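Home Projects Minutes Archive Contact

Minutes, Jideck software meeting
7 April 2025, posted by the meeting secretary
2 min read

1. Planner. The new Gorkesis build was presented as faster. Asked what it was faster than, the presenter said the March build, on the presenter's own laptop. The meeting did not accept this as a result. It goes back for a run of 100 grasps on the bench machine, with the failures kept in the log this time.

2. Perception. The Lerkia filter flagged 334 of 2102 recorded clips as bad. Two members doubted the filter more than the clips. Its threshold was set by eye and no one could say when. Agreed to hand-check 80 of the flagged clips before anything is deleted. 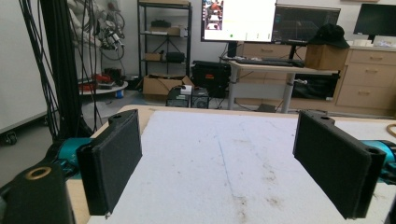 Item 2: gripper view over the white tabletop, both fingers in sight, monitors behind.

3. Finger pose. The claim that the tracker "just works" on black fingers was questioned. Dark pads facing each other give it little to hold on to, and background clutter was raised as a second worry. The author of the tracker disagreed. No numbers were offered by either side. Item stays open.

4. Mfaume viewer. A request to add a third plot panel was turned down. The two we have still disagree on which way is up.

5. Tooling. The calibration script writes over the old file without asking. Same complaint as last meeting. Fix promised again, due before the end of April.

6. Any other business. A proposal to rename the main branch was not discussed.

Next meeting when item 1 has numbers.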